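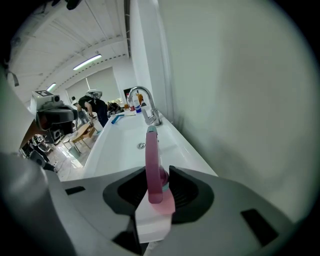 Clulano 40 practice amp, quick review

Search reviews, gigs, artists Go

Had this three weeks now, typing between sets so bear with me. Clean channel is lovely. Warm, bit of sparkle, no hiss till past halfway. Overdrive... fine. Fizzy with single coils, better with my Van Hecke.

Used it backing Duygu Güneş in a room of 100 and it just about kept up wiht the drums. Needed a mic on it for the last two songs.

Gripes: the handle digs in, footswitch sold seperately, reverb knob too touchy.

Would buy again. Not for big rooms.

We use cookies. Accept / Manage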